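September 2026
By Dace Uibo

When I ask Prapai Chaiyaporn if a machine can clean up my kitchen, she laughs and asks me what is in my kitchen drawer. I tell her: batteries, string, a bottle opener, the instructions for a lamp I do not have anymore. "Then no," she says. "Call me again in 5 years."

Chaiyaporn works at Orkine, a small company which tries to teach robot arms to take mixed things out of a bin. Before this she was nine years at Lindemann, where she set up machines for packing. I wanted to speak with her after I read that shops will soon have robots in the back room to sort the returned goods. She has read the same articles and she is not angry at them, only tired.

"At Lindemann the part was always the same part," she says. "It came in the same place, with the same side up. We ran one line for 4,000 hours and I can remember two bad grips. People see such a line and they think, good, now it can do my laundry."

The difference, she explains, is in the pile. In a pile one thing lies on the other. A clear plastic box is hard for a camera, which sees mostly what is behind it. Something black and shiny is also hard, in another way. A brush is easy to see, but where do you hold it? By the handle, if the handle is free. If it is under something, the arm must first decide to move that other thing, and this small decision is for her the real work.

Her team has a word for the trouble that comes later: Wornness. It began as the name of a folder on their computer, for objects that have changed with use. "A new sponge is one object. After a month it is a different object, softer, with another color, and the corner is gone. My mother knows it is the sponge. For the arm I must show it again."

I ask for a number, as one always does. She gives me one from their last series of tests. Out of 3,000 tries with mixed household things, the arm brought the object out and put it in the right place in 55 percent. "With boxes only, it is much better. But who has only boxes?"

The failures have names also. The one she likes best is called Stolen — the arm takes the correct thing, and a second thing comes along with it, hanging by a cable. The program reports a success. "In a shop this is worse than dropping it," she says. "If it falls, you hear it. When it is stolen, you find out in the evening, when you count."

So what would she trust it with today? She thinks for some time. Moving crates, yes. Taking one kind of bottle from a full box, yes. Emptying a dishwasher, only if all plates are hers and she has chosen them for this purpose. Folding a shirt she has seen done well, but slowly, and she would not wait for the second shirt.

She does not think that the arm itself is the problem. It is strong enough and exact enough, and it was so already when she started in this job. What is missing is the feeling in the fingers, and the habit of trying again in a different way. "A child pulls, it does not come, so the child turns it a little. We are working now on the turning a little."
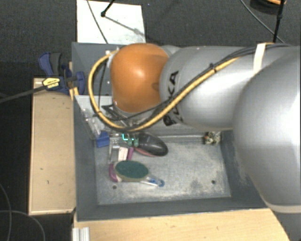 Before I leave I ask if she has a robot at home. She has one for the floor. Every morning she picks up the socks and the cables so that it can drive, and she says she does not mind this, because now the socks are picked up.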